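Home Product Pricing Help Center Contact

Category: Widgets & Embeds

Horkura Feedback Button: Frequently Asked Questions

Which plans include the feedback button?
The button is included in the Team plan and higher. You can place it on 7 pages with Team, and on 20 pages with the bigger plan.

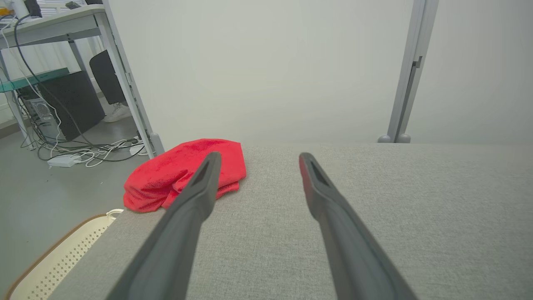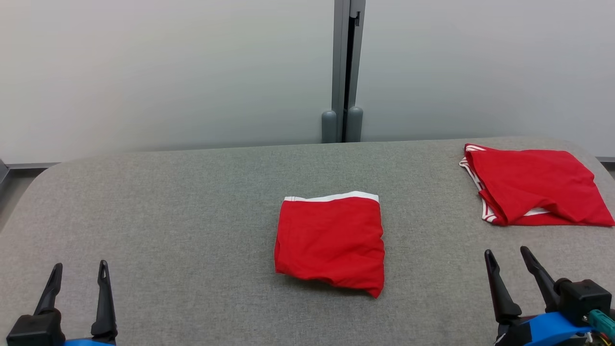

Can I change the color of the button?
Yes. Open Settings, then Button, and choose a color from the list or type your own code. Please choose a color which is easy to see on your page. A gray button on a gray page is as hard to find as a gray post before a pale wall, and a bright red one, like the towel on the gray fabric, will be noticed at once. Press Save and reload your page.

Who receives the messages?
The account owner receives them by e-mail. To add other people, write their addresses under Recipients, up to nine.

The button is not showing on my site. What should I do?
Check that the code is pasted before the end of the page body. If it still does not show, write to Cúc Võ at our support desk and include the address of your page.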